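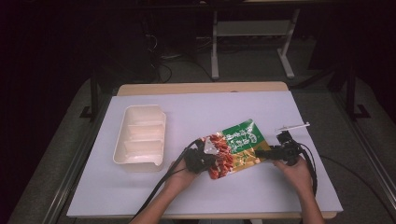

Re: [foltden-walkers] Food for the Hustness weekend in May

Thanks for the questions. I'll answer them under the quote.

> I've put my name down for Hustness but haven't done an overnight walk
> with the club before. Is dinner at the hut shared or does everyone
> bring their own? How much should I carry for snacks? Last time I went
> with another group I brought home half of what I packed. Also, is
> there any water past the saddle, and can I leave my car at the
> Bensaid turn-off?
>
> Cheers,
> Jo

Dinner is shared, breakfast and lunches are your own. The menu is lentil curry and rice, same as last year, with no nuts in it. Bring your own bowl, mug and spoon. The hut has two stoves but only one of them is ours to use, so please keep breakfast to things that need a single boil.

Snacks are separate from all that. My own bag for the last trip came to 476 grams for both days and I finished it on the walk out. I take crackers, dried apricots and something salty. If you buy the big packets, split them at home and leave the cardboard behind. All rubbish comes out with us, including fruit peel.

The hut is at 1680 metres and the top is 1819, so the Sunday climb without packs is short. It is cold up there in May though, and people eat more than they think they will. Put your snacks where you can get at them with gloves on.

Water: there is a tank at the hut and nothing reliable past the saddle. Carry 2 litres from the car park. The creek marked on the old map was dry when Skuvura and I went through in autumn, and I wouldn't count on it.

Parking at the Bensaid turn-off is fine for small cars – keep well clear of the gate. Anything with a trailer should go down to the oval. We leave the turn-off at 7.30 am, and the gear shop in town won't be open before then, so get your gas beforehand.

One more thing for everybody. I still need two people to carry the rice and the big pot. Reply to me directly and not to the whole list.

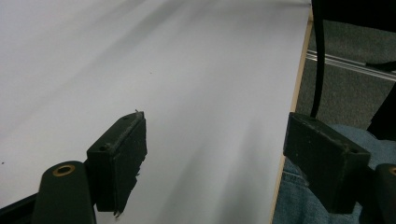
Foltden Walking Club – Overnight Trips

The track notes have been updated with the new stile and the detour below the pine block. If you printed them before April, print them again. Torches, spare batteries and a proper rain jacket are on the gear list and I will be checking them at the cars.

Brahim Belhaj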